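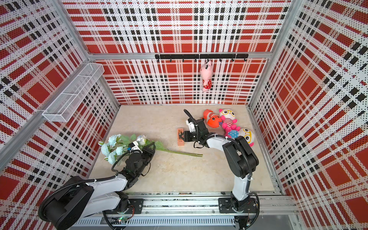
그림 5-1 레일 위에 나란히 설치한 두 대의 로봇 팔. 왼쪽 팔은 조화 꽃다발을 물고 있고, 오른쪽 그리퍼는 바닥의 작은 물체 위에서 벌어져 있다.

제5장 설비 구입과 예산 편성

학습 목표
1. 로봇 작업 셀의 비용 항목을 본체, 주변 장치, 운영비로 나누어 적을 수 있다.
2. 견적서 두 부를 같은 기준으로 고쳐 비교할 수 있다.
3. 설치 공간과 납기를 반영한 도입 일정표를 작성할 수 있다.

5.1 견적서에 없는 비용

로봇 팔의 가격은 작업 셀 전체 가격의 일부이다. 처음 예산을 짜는 사람은 대개 팔 두 대의 값을 더하고 여유분을 조금 얹어 총액을 정한다. 그러나 그림 5-1과 같은 셀을 꾸미려면 팔을 고정할 레일과 장착판, 알루미늄 프레임, 벽면 패널, 그리퍼, 배선 자재가 모두 필요하다. 이런 품목은 단가가 낮아 견적서에서 '기타 부속'으로 묶이거나 아예 빠지기도 한다.

이 장에서는 비용을 세 묶음으로 나눈다. 첫째는 본체로, 팔과 제어기, 전원 장치가 들어간다. 둘째는 주변 장치이다. 그리퍼, 프레임, 패널, 케이블 보호관, 바구니나 고리처럼 프레임과 벽에 다는 부품을 여기에 적는다. 셋째는 운영비이며 소모품, 교정, 수리, 교육에 드는 돈을 말한다.

작업 대상물도 예산에 넣는다. 꽃다발처럼 줄기가 길고 가는 것, 봉제 인형처럼 눌리면 모양이 변하는 것, 작고 단단한 것은 잡는 조건이 서로 다르다. 대상물의 종류가 늘면 그리퍼 손가락을 추가로 주문해야 할 수 있고, 반복해서 쓰는 동안 닳은 대상물도 바꾸어야 한다. 대상물 구입비는 운영비의 소모품 항목에 적고, 교체 주기를 옆에 함께 쓴다.

5.2 사례: 훌로테티 실습실

이 장의 계산은 훌로테티(Hulotetti) 실습실의 도입 계획을 바탕으로 한다. 실습실은 양팔 셀 3조를 들이기로 하고 할베리(Halberg)와 마르티넬리(Martinelli) 두 공급사에서 견적을 받았다. 할베리의 견적은 셀 1조에 599만 원이었고 프레임과 설치비가 포함되어 있었다. 마르티넬리의 견적은 셀 1조에 351만 원이었으나 팔과 제어기만 다루었다.

두 금액을 그대로 비교할 수는 없다. 마르티넬리 쪽에 주변 장치와 설치비를 더해야 같은 기준이 된다. 실습실 담당자는 프레임과 패널을 조다(Zoda)에서 따로 구입하는 안을 세우고, 운송비와 조립에 드는 시간을 별도의 줄에 적었다. 조립을 내부 인력이 맡더라도 그 시간은 비용이다. 인건비 단가를 곱하여 금액으로 바꾸어 둔다.

납기도 조건에 들어간다. 할베리가 제시한 납기는 66일이었다. 학기가 3월에 시작한다면 발주, 검수, 시운전 기간을 거꾸로 계산하여 발주 마감일을 정해야 한다. 시운전 중에 부품을 다시 주문하는 일이 흔하므로, 일정표에는 재주문 기간을 따로 둔다.

5.3 공간을 먼저 잰다

팔 두 대를 한 레일에 올리면 두 팔의 작업 범위가 겹친다. 겹치는 구역은 두 팔이 함께 하는 작업에 쓸 수 있지만 충돌을 막는 설정이 필요하다. 레일 길이를 정할 때는 팔꿈치 관절이 바깥으로 벌어지는 폭까지 잰다. 장착판 사이의 거리만 재고 프레임을 주문하면 관절 부분이 벽면 패널에 닿는 경우가 생긴다.

배선 공간도 도면에 표시한다. 받침부에서 내려오는 전선, 손목에서 고리 모양으로 휘는 케이블은 팔이 움직일 때마다 자리를 차지한다. 케이블을 팔에 묶을 때 쓰는 결속재는 값이 싸지만 자주 갈아야 하므로 소모품 목록에 올린다.

발주 전에 확인할 사항
레일과 장착판의 규격이 팔의 받침부와 맞는가
프레임을 설치할 바닥이 평평한가
예비 그리퍼와 예비 케이블의 수량을 정하였는가
보증 기간의 시작이 납품일인가, 검수일인가

다음 절에서는 위 항목을 비용표 양식에 옮겨 적고, 할베리 안과 마르티넬리 안의 총액을 셀 1조 기준으로 계산한다.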